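The man who folds for a living

Dardo Ocampo would like it known that his own wardrobe is a disgrace. "There's a chair," he says. "Everybody has the chair. Mine has had shirts on it since February."

It is an odd confession from the person who runs the Thursday-less, clockless, faintly monastic sessions at Sutherland, where people pay £22 to be taught how to put their washing away. He spent nine years in the linen room of a hotel before that, and still calls a tea towel "a small piece", as in "we'll begin with the small pieces and see who cries".

I ask whether anyone has.

"Once. A fitted sheet. I don't teach fitted sheets to beginners any more."

He makes tea in a pot with no lid and we sit at the end of one of the tables. He chose them himself and is prepared to talk about them for longer than I had planned. The tops had to be pale so that you can see a dark sock, and smooth so that nothing snags. The first lot were too low. "After an hour you stood like a prawn," he says. His business partner, Graciela Espinoza, found the replacements at £185 each and has mentioned the price at regular intervals ever since.

Espinoza keeps the books and, it emerges, the other records too. Last year the two of them folded 3,646 items between them for customers who wanted the job done and had no interest in learning how. I say that sounds like a lot of pillowcases.

"It was mostly T-shirts," says Ocampo. "People think they own twelve T-shirts. Go and look."

His method is disappointingly short. Empty the basket on to the table. Put like with like. Flatten each thing with your palm, fold it into thirds, fold it again, and leave it alone. The last part is where most of us go wrong, apparently. "They pat it," he says, with real pain. "They fold it nicely and then they pat it, and pat it, and now it's a cushion."

On baskets he is firmer still. Wicker catches on wool. Canvas sags. He likes plastic with holes in the sides, in a colour nobody would steal, and he won't have one with a lid. "A lid is a promise to deal with it later. I've met people with a lid. There are things at the bottom from a previous address."

Does he never get bored? He considers this while straightening a cloth that looked perfectly straight to me.

"With towels, yes. Towels have nothing to say. But a child's jumper, or a shirt somebody has altered at home, you look at how it's been made. Baltasar, who was my supervisor at the hotel, could tell you which floor a napkin had been on. I never got that good. I could tell you if it had been near the beetroot."

There are plans for a second room, if the landlord can be brought round, and a beginners' course opens on 3rd March with a whole session given over to what Espinoza calls "the awkward squad": dungarees, bibs, anything with a hood. Fitted sheets remain under review.

Before I go he hands me a napkin and asks me to have a try. I fold it in thirds. I fold it again. I can feel him watching my hand.

"Don't," he says.

I patted it.

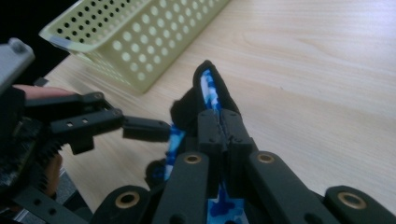
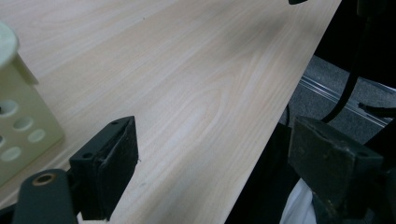

The approved sort of basket, holes and all, on the tables at Sutherland.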